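Household Objects, Session 4: The Soap Dish
Notes: Vasanthi Hettiarachchi

I love this one! A soap dish has a single job, keeping the bar out of its own puddle, and there are so many ways to do it.
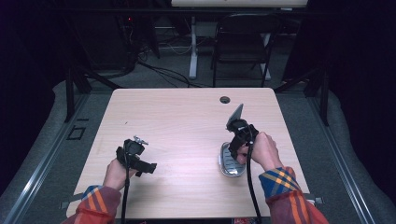 Start with the floor of the dish. Ridges lift the soap so air gets under it; slots let the water go, but then you need something beneath to catch it. Look at the rim too (does it help you pick the thing up?).
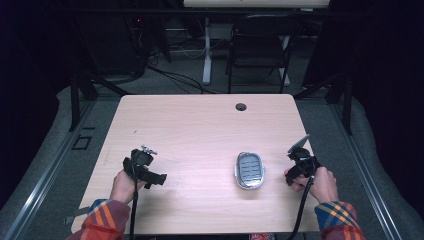

Fig. 2. Oval silver dish on a pale wood table.

For September: bring a dish from home and sketch it from above.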